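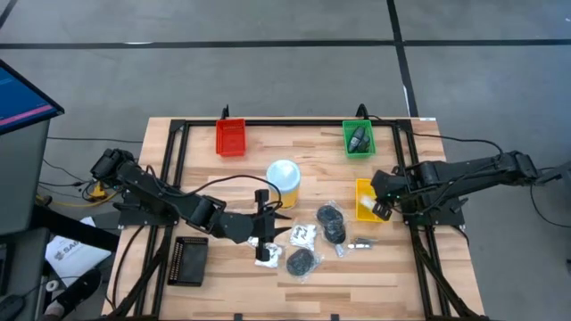 Most arguments about patient lifts in care homes are about which one to buy. I think that's the wrong place to start. The home in Larkasstead where my mother lived had a perfectly good ceiling hoist over her bed, and for most of the first year the staff moved her without it.

They weren't careless people. The slings were kept in a closet at the other end of the hall, and the one in her size was usually in the laundry. Fetching it took longer than the transfer itself. With 17 residents on the floor and two aides on the evening shift, I know what I would have done.
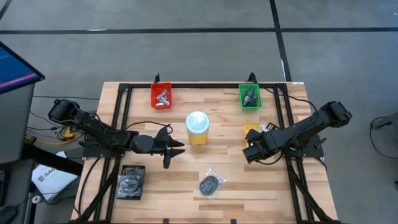
In June the home bought a second floor lift, a Stultelar, and put a notice about it in the family newsletter. It was a nice machine and it spent the summer parked next to the linen cart. The same money would have paid for a lot of slings. A sling for each resident, hung on a hook behind the door, would have changed more on that hallway than any motor could.

Training is the other half of it. New aides got one session, in a group of 8, with a healthy coworker lying on the bed. My mother was stiff on her left side and frightened of heights – a coworker is neither. Someone should have shown them how to stop halfway, talk to her and start again.
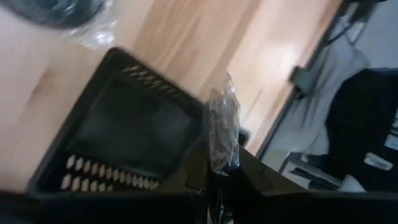
State inspectors look at the lift. They check the service sticker and the weight limit, and they write both down. I would like them to ask where the slings are, and then walk there and back. I would like them to watch one transfer at seven in the evening, when people are tired.

Families can ask too. When you tour a place, skip the equipment list and ask an aide to show you the sling your father would use. If it takes ten minutes to find, you know how he'll be getting out of bed.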